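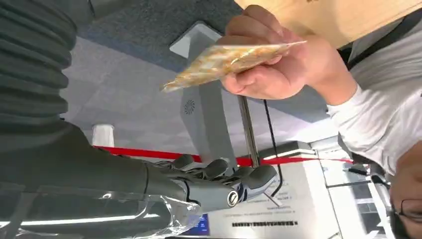
Snack packet, held by the right end. Translucent plastic, golden/orange.

5 September 2021

Packaging bench, mostly snacks today. I meant to spend the whole afternoon on the seal strength numbers and ended up talking about crinkle for two hours with Ditte, which was much more fun and possibly more useful!

So, where we are with the flaky ones. The trouble with anything thin and toasted is that the film has to let people see it (that's what sells it) and also has to keep it from turning into crumbs before it gets to them. The Nyanda film is lovely to look at, really glossy, but it wrinkles if you so much as think about it, and every wrinkle throws a highlight right across the part you want to see. Pasix is duller and stiffer. Ditte likes the Pasix. I keep going back and forth.

Did the grip comparison on Conditz sample packs, 30 from each film. Pick up at one end, hold for 5 seconds, put down, open, shake the contents onto the coarse sieve and weigh what falls through. End grip is how most people take a flat packet when it's handed to them, fingers over the top and thumb under, so I've made that the standard hold from now on. Middle grip is a different story, you're squeezing right where the snack is and of course it cracks. I'd like to stop doing middle grip altogether but Hywel wants it kept in for comparison with the February batch, so it stays.

Crumb weights are in the blue folder, not copied here. Quick look says Pasix wins on end grip and there's hardly anything in it on middle grip. Don't quote me until I've redone the first few, I had the sieve on the wrong way up (yes, again) and some of the bigger flakes went over the side.

Pack 189 had a bad seal, came open at one corner before I'd even started. Set aside in the tray for Oluf with a sticky note. If he wants the roll it came off, it's the one on the bottom shelf with the torn label.

The tapered end is bugging me. When the packet narrows down to a point, all the loose bits slide into it and then they're impossible to get out without tearing the thing. Lærke says at home she just tips it straight into her mouth, which, fair enough, but I can't put that in a method! Could try a squarer end on the next run. It'll use a bit more film. Need to ask Jytte what the cost looks like if we go ahead with the order for 4000, she had a sheet on this somewhere.

Opened the Burka test packs too, only for a taste. Still crisp, a little too much salt, gone in a minute. Note to self: put the keepers on the top shelf BEFORE lunch, not after.

Next:
- redo the first few Nyanda packs, sieve right way up
- ask Jytte for the cost sheet
- squarer end, make a sketch for Lærke
- new blade for the film cutter, it's chewing the edges
- check whether the gloss changes if the film is stored flat instead of on the roll (Ditte's idea, I think it will)

Scale was reading a hair high when I switched it off. Zero it first thing.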